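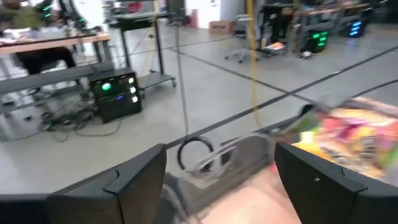
A trainer who has raced with us since the first season told the members' meeting that she had stopped reading the rule book and started ringing the office, as the office picked up. We have kept that comment on file. Emarthorpe Harness Racing Association exists to give owners, trainers and drivers a fair place to race, and answering the telephone is part of the work.

## Who We Are

The Association is a not-for-profit body that conducts harness racing at two tracks, Emarthorpe Park and the smaller half-mile circuit at Imimden. We license participants, set the racing calendar, appoint stewards and pay prize money. Our registered membership stands at 142, of whom 97 hold a current trainer's or driver's license. The remainder are owners and breeders.

## What We Do

Racing at Emarthorpe Park runs through the main season. Imimden hosts qualifying trials and the shorter spring program, which opens each April. Entries for both tracks close at noon and must be lodged on the standard form. Late entries are accepted only at the discretion of the racing secretary.

The stewards' panel has 3 members and sits apart from the board. Its decisions are published in full, and any licensed person may appeal in writing. The appeal fee is refunded where the appeal is upheld.

## The Nishad Stakes

Our principal race is the Nishad Stakes, for pacers aged four and older. It carries a $3,000 bonus to the breeder of the winner, paid separately from the purse. Horses qualify through heats at either track. Conditions are reviewed after each running, and changes are notified to members before nominations open.

## Horse Welfare

All starters are inspected by a veterinarian before racing. Horses leaving the sport may be listed with the Resier Rehoming Program, which places retired pacers and trotters with approved homes. Owners remain responsible for the horse until the transfer papers are signed by both parties.

## Contacting the Association

General inquiries should be directed to the racing office at Emarthorpe Park during business hours. Licensing questions must be made in writing and include the license number.

*Page last reviewed April 29, 2018.*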